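Estdale site – progress note for November
To: Grekilum program office
From: data collection lead, Flollmont

Short one this time, we are mid-session most days. Numbers first, then problems, then what we need from you.

**Where we are**

- Target for this phase: 2000 usable episodes of household pick and place
- Share of target accepted after review: 65 percent
- Episodes per operator shift: 40 on a good day, fewer when we change rooms
- Rooms set up: kitchen, hallway, bedroom. Bathroom not started.

The kitchen is done apart from drawer tasks. Hallway is done. Bedroom is the one running now and it's slower than planned. Low shelves are the main cause. Operators need more time to get the hand down there and they lose sight of the object near the end of the reach. We've let episode length go up for those tasks instead of throwing out half of them.

**What changed since the last report**

Reviewers were rejecting too many episodes for bad starts – operator already moving when recording kicked in. We now hold still for a beat before every start. Rejections for that reason have dropped to almost nothing.

Second change: task wording. We had three people writing the instructions three ways ("put away", "place on shelf", "store") and the labels were a mess. There is one list now, 15 task sentences, and anybody who wants a new one asks first. Old episodes are being relabeled by hand. Boring but it's going ok.

We also started keeping failed grasps when the operator recovers in the same episode. The Mfinanga team asked for these, they want the policy to see recovery and not only clean runs. They're tagged seperately so you can leave them out of the counts if you prefer. Our 65 percent does not include them.

**Problems**

Cable handling is still the biggest time sink. In the bedroom the robot works between the bed and the shelves and there isn't much room to turn. We lose minutes every session re-dressing the bundle. A second person on cable would fix most of it, but that's a staffing question, see below.

Upload is slow from Estdale. Disks are going to Flollmont by car for now. Not great, not blocking.

Wrist calibration drifted once and we had to drop a morning of work. Check is now done at start of shift and again after lunch.

**Bedroom setup**

Fruit goes on top of the shelving, the rest of the objects in the open compartments below. Layout gets reshuffled between batches so that the same object doesn't always sit at the same height.

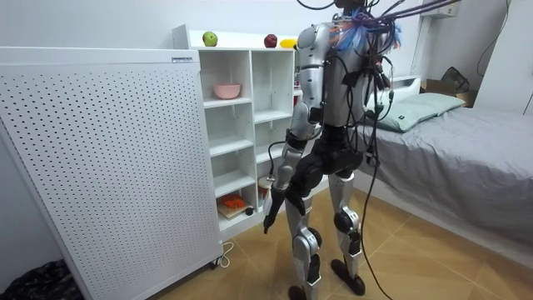
*Bedroom, Estdale. Right gripper at the lower shelves, fruit on top of the unit.*

**Next**

1. Finish bedroom shelf tasks
2. Start bed tasks (pillow, folding a sheet). Expect a low accept rate at first
3. Go back for the kitchen drawers
4. Bathroom, if the phase is extended

**Needed from you**

- Decision on the second cable person, half time is enough
- OK to count recovery episodes toward the 2000, or a clear no
- Storage: we will run out before the phase ends if the bed tasks run as long as we think they wil

Spreadsheet with per-task counts is in the shared folder, tab 2. Tab 1 is old, ignore it.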